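Wenuston Episode Guide Data

README for the cast and storyline tables, last revised in May

What this is

A set of plain text tables covering the television serial Wenuston, set in the harbour town of Ludport. The tables list episodes, characters, the actors who played them and the storylines each character was part of. They were put together by Selma Vukčević from broadcast listings and her own viewing notes, and checked by Marlina Pattinasarany.

The data covers 14 series and 900 episodes. Specials and the charity sketches are left out, apart from the Christmas double bill in series 9, which was later counted as two regular episodes.

Files

episodes.csv – one row per episode, with series, running number, title if it had one, writer and director
characters.csv – one row per character, 120 in all
cast.csv – links characters to actors, with first and last episode
storylines.csv – short labels such as "pub fire" or "custody case", with start and end episodes
notes.txt – corrections and open questions

All files are UTF-8 and comma separated. Text fields that contain a comma are in double quotes. Empty means unknown, and a single hyphen means the field doesn't apply.

Who counts as a character

Anyone with a name and a speaking part in at least 3 episodes. The vet in series 2 is included although she is only ever called "the vet", as she was in the opening titles for most of that year. Babies are listed from the episode in which they were born or first seen, and each actor gets a separate row in cast.csv.

Recasts

Recast parts keep the same character number. The Gredorus family has the most of these, with both sons and the grandmother changing actors. If you want one row per actor, use cast.csv and ignore characters.csv.

Two characters share the name Dennis Goel. The older one runs the chandlery and the younger is his nephew. The broadcaster's listings mixed them up through most of series 6, and we have gone by what was on screen. Where neither of us could get hold of an episode, the row is marked "listing only" in the source column.

Storyline labels

These are our own. One person labelled each series and the other read it through, and where we disagreed the label has a question mark at the end. Start and end episodes are a matter of judgement. The harbour sale storyline is dropped and picked up again so many times that we split it in four.

Known problems

Episode numbers in series 11 are one out in some older fan guides, which missed a late schedule change. Ours follow the order of broadcast.

Writer credits for the first two series are patchy. Some episodes carried only a script editor's name.

Character ages are not included. The show gave different birthdays for several people, and we couldn't find a fair way to choose.

Use and corrections

You may copy and change the tables for any non-commercial purpose. Please keep this README with them and credit both compilers. Send corrections with the episode number and, if possible, the time in the episode. Changes are made in one batch after each series ends – please don't send the same correction twice in the meantime.
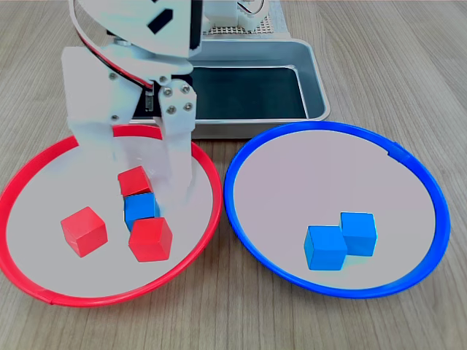
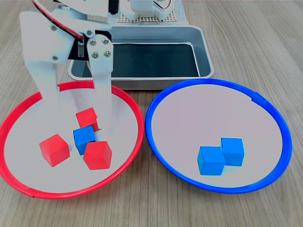
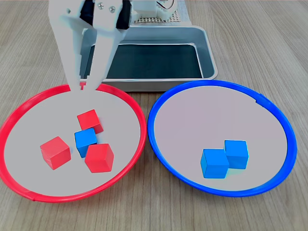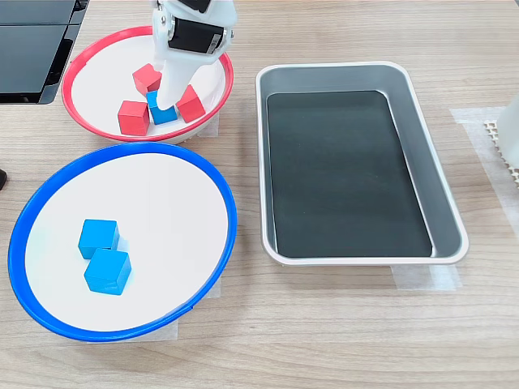

White gripper and red-rimmed dish, four views.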